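Section 4: Sweeping the tiled passage and the doorway

If you've worked through section 3 you've already got the Geum broom put together and hung up somewhere, so I'll skip the assembly and get on with the floor. I wrote this part for the passage at Plostton, which is narrow, tiled and has a doorway at the end, but it works for any small stretch of tile where you can't swing a full-size broom.

What you need

The Geum short broom with the green head
The green dustpan
A purple tub or cup for odds and ends (I use whatever's closest)
A bag or bin within reach

Before you start

1. Stand any foam play mats up against the wall. The puzzle edges are crumb traps, so give them a shake outdoors first if you can.

2. Check that the broom head is screwed on tight. Mine works itself loose every few weeks, and a head that spins when you push it will drive you nuts!

3. Set the dustpan down flat with the scoop facing the mess. I like it on my left and the broom on my right, but swap them if you're left-handed.
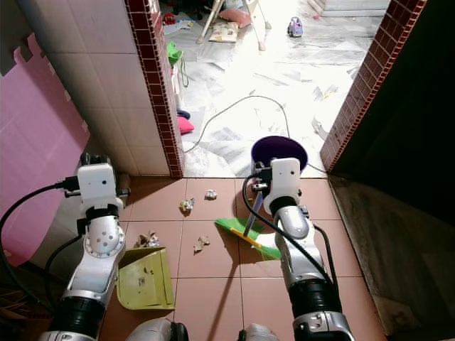

4. Start with the big stuff. Crumpled paper rolls away if you go at it hard, so use short strokes and keep the bristles on the tile the whole time. I used to flick at the end of each stroke - don't, it just sends everything back over the threshold and you get to do it all again.

5. Follow the grout lines where you can. Grit settles in them, and a stroke along the line lifts more of it than a stroke across.

Note: Fultel prints a width of 180 mm on the carton for the broom head (part 1436, if you ever need to order a new one). In a passage like ours that's plenty. I tried the wider one from Kudmont and kept whacking the wall with it.

Working in the doorway

6. Put the tub down near the doorway before you sweep there, somewhere you can get at it from either side. Anything worth keeping goes in: buttons, puzzle bits, little plastic parts you can't identify but will certainly need tomorrow.

7. Bring the dustpan in close and keep hold of the handle while you sweep toward it. Tip it back a touch every so often so the scraps slide to the rear.
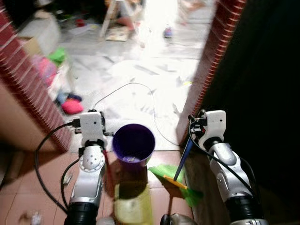 Fig. 4-2. Purple cup and green dustpan on the tiles at the doorway.

8. Go over the corners by the brick edging with just the tip of the head. Slow is fine! I spend more time on those two corners than on the rest of the passage put together.

CAUTION: Don't leave the broom lying across the doorway when you walk off to empty the pan. The handle rolls underfoot, and tile is a hard thing to land on.

9. Pick up anything flat, like cardboard or a folder, and sweep under it too. Then do one last light pass from the threshold back toward you.

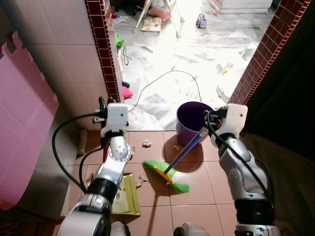 One reader wrote in to say that damp paper scraps stick to the tile and won't budge with this broom at all, and that she lets them dry overnight and sweeps at 7 in the morning instead. I've tried it since and it works well, although I'm more of an after-supper sweeper myself.

Putting things away

10. Knock the broom head against the inside of the bin two or three times, then pull out any hair by hand.

11. Rinse the dustpan and stand it on its edge to dry. Hang the broom with the bristles off the floor - they bend if you store it standing on them, and they don't bend back. For washing the head, go on to section 5.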